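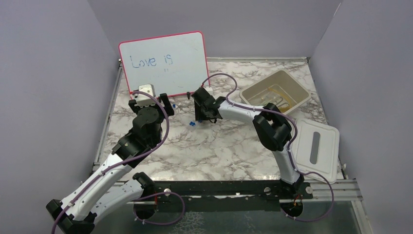

Wiping the Board Is the Easy Half: A Talk with Haruna Sekiguchi
By Fahad Dogar
October 20, 2018

I had promised my mother I would ask about laundry. She has been waiting for a machine that folds fitted sheets ever since she first saw one promised in a magazine, and when I told her I was going to spend an afternoon with Haruna Sekiguchi at Ravaston, she made me write the question on the back of my hand. So I asked it first, before I had my coat off, and Haruna laughed and said, "Tell your mother she should keep folding."

She said it kindly. She says most things kindly, and she will go a long way around a subject to be fair to it, so I have trimmed her answers here and there (and my own questions a good deal more). Haruna has been at Ravaston for two years, working on arms that do small jobs at a table. She came from a firm called Fadeo, where the machines did one thing very fast behind a fence. What she does now is slower, and she seems much happier doing it.

We talked beside the table itself, a marble-patterned top closed in on three sides, with two white arms bolted along the front rail. There was a whiteboard with a pinkish-red border at the back of it, and somebody had got as far as "Love is" in blue marker.

"People always want to finish the sentence," Haruna said. "I want them to look at the eraser."

The trouble with an eraser

I had assumed that wiping a whiteboard would be one of the simple ones. You take a soft block, you press it on the writing and you rub. A child can do it, and will, usually when you still needed what was on the board.

"It's a good first job, and I'm fond of it," Haruna said, "but think about what the arm has to know. It has to hold a small block firmly enough that it doesn't turn in the fingers. It has to find the board, and the board is leaning or standing on little feet, so if you press too hard you push the whole thing over. If you press too lightly you smear the ink around or you miss it. You and I feel that in the wrist. We don't think about it at all, and then we come to tell a machine how to do it and we find we have no words."

I asked how the machine learns it, then, if there are no words.

"Mostly we do it ourselves, through the arms, many times over, and we keep a record of every movement. Then the software looks for what the good tries have in common. Zhiqiang Yan built most of that side, and he's more patient than I am. When a run goes wrong I want to fix it on the spot, and he'll say leave it, let's see what it does next. He has learned a lot that way, and I have learned to go and make tea."

They keep a list of chores, she told me, over 40 of them now, pinned up where everyone can scribble on it. Wiping is on there, and putting things in a bin, and putting the lid on the bin, and opening a drawer, and hanging up a dish towel. I asked to see which ones had been crossed off. She thought about that for a while and said they had stopped crossing things off last January, after an argument.

"We used to draw a line through a job when it worked. Then someone would move the lamp, or buy a different sponge, and the job didn't work anymore, and there was the line, looking very sure of itself. Now we write down how it did and under what conditions. It's a messier list, and I trust it more."

What goes in the bin

From the board we got on to tidying, the chore I would pay for myself. I have a kitchen drawer that I no longer open in front of guests. Haruna was sympathetic, and then she spent a good quarter of an hour explaining why my drawer is a nightmare, and I enjoyed it so much that I forgot to be embarrassed.

Her main point was that tidying is made of a lot of different jobs that happen to share a name. A box of matching blocks is one kind of problem. A drawer with a whisk, some string, a battery and half a birthday candle is another. Every object wants its own grip, and some of them want it from a particular side, and quite a few are under something else.

"I like lab things for practice," she said. "Test tubes, stirring rods, brushes, pipettes. They're close to what people handle at work, so it's useful, and they're rude to robots in a very instructive way. Clear glass on a pale surface hardly shows. The camera gets a bit of shine, a thin shadow, and whatever pattern is on the tabletop coming straight through the middle. Caps help. If a tube has a blue cap you at least know where one end is."

I said I would have thought the rods were the easy ones, being so plain in shape.

"Put a glass rod on a hard counter and try to pick it up in thick gloves with a finger and thumb. That's about how it is for the gripper. It has to come down almost to the surface and close on something very narrow, and if it comes down a hair too far it's pushing against the table. Then put a second stick next to it, nearly parallel, and ask it to take only the one." She mimed it for me with two pencils from the desk, and dropped one, and was delighted. "You see? And I've had these hands my whole life." 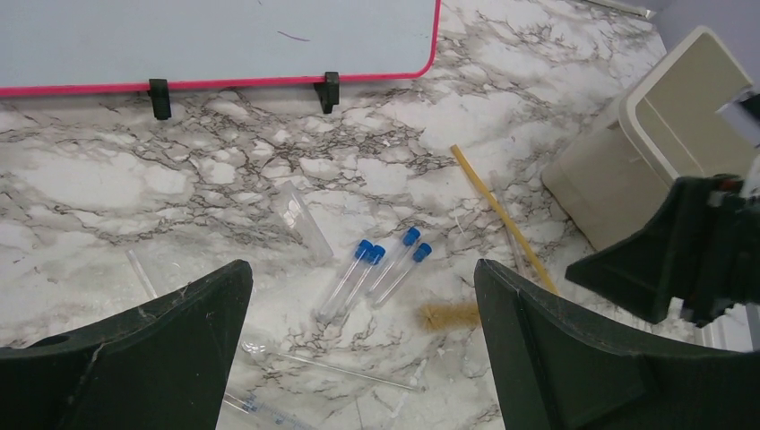
Can a machine clear up a messy counter without any help yet?

Only in part. It can pick up many single objects it has practiced with and put them in a container, but mixed clutter, see-through things and anything thin and flat still call for a person standing by.

The person standing by came up again and again that afternoon, so I asked who it usually is. At Ravaston it is often Miyuki Uchida, who looked in on us partway through and stayed for a cup of tea. Miyuki used to manage the stockroom at Ernley, a hardware and housewares shop, and she has opinions about chores that I would not have got from an engineer.

"They asked me what a robot should do in a shop," Miyuki told me, "and I think they were hoping I'd say stack the shelves. I said I'd like it to put back what the customers put down in the wrong place. That's what eats the day. A packet of hooks in among the paint rollers, a mug where the lightbulbs go. You have to notice it's wrong before you can do anything about it, and you have to know where it lives, and then you have to make room."

Haruna said that was the most useful thing anyone had told her that year, and also rather a blow. The arms at the table don't go anywhere. They work with what is in reach. "So we can do the last part of Miyuki's job, perhaps, the placing," she said. "The noticing is hard, and the walking is a separate department, as it were."

They did try a small job from the shop floor, sorting loose returns from a tray, and Miyuki brought in a box of odds and ends from Ernley for it. I asked how it compared with her old staff. She took her time over this, stirring her tea.

"Slower than a new starter on a bad morning," she said. "But it didn't mind being asked to do it again. I'd forgotten how much of managing people is being careful about asking them to do it again."

Two hands, and when to use them

I wanted to know why there are two arms when so many of the machines one sees have only one. Haruna said it was the first thing she asked for when she arrived, and that there had been some sighing over the budget.

"Count up the chores you do with one hand," she said. "You can pick things up, and you can wipe, as long as nothing slides. But taking a lid off, or uncapping a marker, or pulling a brush out of a tube, or opening a bag — there you hold with one hand and work with the other. The holding hand is doing a great deal. It's giving a little and pushing back a little the whole time. Getting two arms to agree on that is most of what I worry about."

There is also the plain matter of the elbows. Two arms at one table can get in each other's way, and each has a cable running along it that needs room to bend. Haruna said she had become a great watcher of cables. At home she can't see a vacuum cleaner pass a chair leg without holding her breath.

I asked whether any of this bothered her neighbors or her family, who must hear "robot" and picture something that cooks supper. She said her landlord, Ezekiel Ridgeway, asks after the robots whenever they meet on the stairs, in just the tone he would use to ask after somebody's children, and that he has offered them his gutters to practice on.

"I told him gutters are a long way off. Ladders, weather, wet leaves. He was very understanding about it."

What to buy, and what to wait for

Since readers always write in to ask, I pressed her for some practical advice, and she was a little reluctant, being someone who dislikes telling people how to spend their money. For floors, she said, the small round machines are worth having if your floors are mostly clear, and you will find yourself picking up socks for their benefit. For dishes, the dishwasher is still the best household robot anyone has sold, provided you are willing to load it and unload it, and those are precisely the parts she would love to take off your hands.

"And I can't yet," she said. "I could show you an arm putting a cup into a rack, and if I chose the cup and the rack you'd go home thinking it was solved. I'd like people to ask what happens with a different cup. If they ask that of me I'm pleased, even when the answer is no good."

The next piece of work has a name, Chowdhury, after the street where they first talked it over, and it is all lids and containers. Screw tops, snap tops, lids with a handle, lids that have gone slightly out of shape. She expects it to keep them busy for a good while. She lit up talking about it, and at one point fetched a plastic tub from the kitchen to show me how the corner you press down first decides whether the opposite corner pops up again. I have been noticing it at home ever since, much to the annoyance of everybody waiting for leftovers.

I asked, finally, for a date I could take back to my mother. Haruna wouldn't give one. She did ask me what size the sheets were, and whether the elastic went all the way around or only at the corners, and she wrote the answer down on the list.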